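제7장 주방 과제: 물체를 제자리에 두기

학습 목표
작업 공간의 고정물과 이동 물체를 구분한다.
양팔 그리퍼의 접근 방향을 과제 문장으로 기술한다.
시연 기록지를 작성하고 조별로 비교한다.

6장까지는 책상 위에서 블록을 옮겼다. 이 장부터는 동아리실 옆 조리대를 작업 공간으로 쓴다. 조리대는 색이 어둡고 벽은 옅은 민트색이어서 회색 물체의 윤곽은 벽 쪽에서 더 잘 잡힌다. 수저통의 위치는 학기 내내 바꾸지 않는다. 왼쪽 통에는 뒤집개와 거품기 같은 도구를 꽂아 두고 오른쪽 통은 비워 둔다.

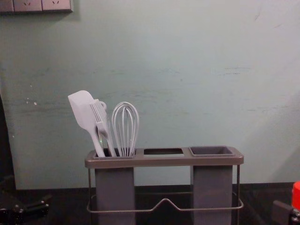 과제 문장은 짧게 쓴다. "병을 수저통 오른쪽에 둔다"처럼 물체와 목표 위치만 적고, 어느 팔을 쓸지는 기록지의 둘째 칸에 따로 적는다. 한 문장에 동작을 두 개 넣으면 나중에 구간을 나누기 어렵다. 라자레비치(Lazarević) 조는 첫 주에 이 규칙을 지키지 않아 기록 172건을 다시 나누어야 했다.

병은 블록과 다르다. 투명한 부분은 카메라에서 경계가 흐려지고, 내용물의 양에 따라 무게중심이 달라진다. 따라서 파지 높이를 먼저 정한다. 뚜껑을 잡을지, 어깨 부분을 잡을지, 라벨이 붙은 몸통을 잡을지 조원끼리 합의한 뒤 시연을 시작한다. 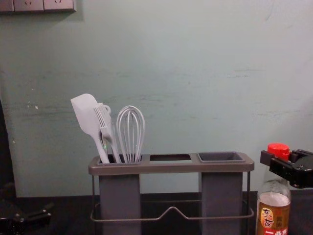
접근할 때는 그리퍼를 병 옆에서 한 번 멈춘다. 이 정지 구간이 있어야 이동과 파지를 구분해 표시할 수 있다. 쓰지 않는 팔은 조리대 가까이 낮게 내려 두고, 수저통의 철제 받침을 건드리지 않도록 한다.

이 장의 실습 자료는 도시스톤(Dosiston) 동아리가 7월부터 모은 시연 541건이다. 기록지 양식은 야리나 스텔마흐가 만들었고, 넬리 케투넨이 구간 표시 기준을 정리하였다. 양식은 부록에 실었다.

생각해 보기
병과 수저통의 간격이 좁을 때 손가락을 어느 쪽에서 넣어야 하는가? 조별로 두 가지 경로를 그려 비교해 보자.

7.1 고정물과 이동 물체

고정물은 한 과제가 끝날 때까지 위치가 변하지 않는 물체를 말한다.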